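[piltside-floor] Re: What happens to final assembly when the arm comes in
From: Stavros Živković
Date: March 28, 2023
To: piltside-floor list

Zoriana Fedoruk wrote:

> I was off when the Krasniqi people came through, so I only have this
> second hand. Is it right that final assembly on the rover models goes
> to an arm, and that the bench crew gets split up? I have done final
> assembly for six years and would like to hear it from somebody before
> I read it on the door.
>
> My questions, in no order:
>
> Who loads the trays? If it's us, is that a job or is it something we
> do on top of a job?
>
> Does the rate change for the benches that stay manual?
>
> What about rework? Right now if a tube is seated wrong I catch it
> while my hands are on it. With the arm, who catches it, and whose
> name goes on the sheet?
>
> Also the floor. The old half of the building is from 1913 and the
> slab isn't level anywhere near the east wall. We had to shim the
> drawer cabinets to keep them from rolling open. Did anyone tell them?

Zoriana, I'll answer what I can. I was at both meetings and took notes, and I checked them with the shift lead before sending this. Where I don't have an answer I say so.

On the split: no. There are 18 of us on the benches and the plan they showed keeps 18. What changes is where people stand. Final assembly on the standard rover goes to the arm. The long-wheelbase model and anything custom for Vutalia stays on the benches, and so does all the wiring. Two people per shift move to the cell. They load trays, clear finished units and do the check. It is posted as its own job with its own line on the schedule, so it is not on top of anything. I asked for that to be written down and it was.

The pay grade for the cell job is not settled. Management's first offer was to leave it at bench grade. My view is that if you are expected to stop the arm, clear a fault and restart it, you need training that bench grade doesn't cover, and it should be paid that way. That is going to the next meeting. If you have a view, send it to me or to the list before then.

On the rate for the manual benches: they say it stays the same for the rest of the year. I pointed out that the custom units take longer than the standard ones and that the current rate is an average of both. Take the easy units away and the same rate means more work. They had not looked at that. They asked for our times, so please write yours down for a couple of weeks, both kinds of unit, and mark which is which. The blank sheets are in the rack by the time clock.

On rework: the check is done by a person, with hands, after the arm releases the unit and it comes out of the cell. The name on the sheet will be the checker's, but the sheet gets a new box for "cell fault" so that a tube the arm seated wrong is not counted against whoever found it. I think that box matters more than anything else in the plan and I would like us all to use it from the first day, including for small stuff. If we fix things quietly, the numbers will say the arm is fine.

On the floor: yes, they were told, by me and by Busel's delivery driver, who got a pallet jack stuck there last winter. They will measure the slab again before anything is bolted down.

One thing you didn't ask. The cell stops for a changeover whenever the product changes, and they figure 30 minutes for each one. During that time the two cell people are not expected to go fill in at the benches. That was my question and the answer was a clear no, so hold them to it.

For those who don't have a login, I'm pasting the post from the plant page that went up with the Krasniqi simulation. I left it as it was.

-----

Final assembly cell: the layout so far
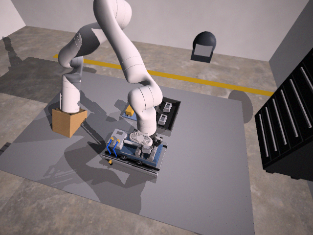

2 min read

The simulated cell is set out on a gray mat with the arm's pedestal on the left side and the rover model on its platform in the middle, where the arm can come down on it from above. A tray for small parts sits behind the rover. The drawer cabinet is on the right, and the yellow line runs across the floor behind the mat.

Several things in the layout are open to change. The tray position was chosen for the arm's reach, and people who will load it should say if it is awkward to get to. The cabinet could be turned or moved farther out. Bench staff have asked whether drawers can be opened while the arm is running, and Krasniqi will answer that in writing once the guarding is drawn in.

The simulation will be run again with each tray arrangement before parts are ordered. Anyone on any shift may sit in. Ask your lead for a time and it will be counted as paid hours.

-----

A few notes of my own on that. The tray is behind the rover, and from where I expect the loader to stand that means reaching past the platform or walking around. I'd sooner have it on the near side. Say so if you agree, and say so if you don't, because I'm tall and I may be judging it wrong.

I also asked what the yellow line means in this layout. On our floor it means you don't cross it with a cart. They want it to mean you don't cross it while the arm is live. We can't have one color meaning two things, so either theirs changes or ours gets repainted. No decision yet.

Zoriana, you know the tube seating better than anyone on the crew. If you can get to one of the simulation sessions, please go, and bring the list of faults you keep in your drawer. I'll cover your bench if the lead can't find anyone.

Stavros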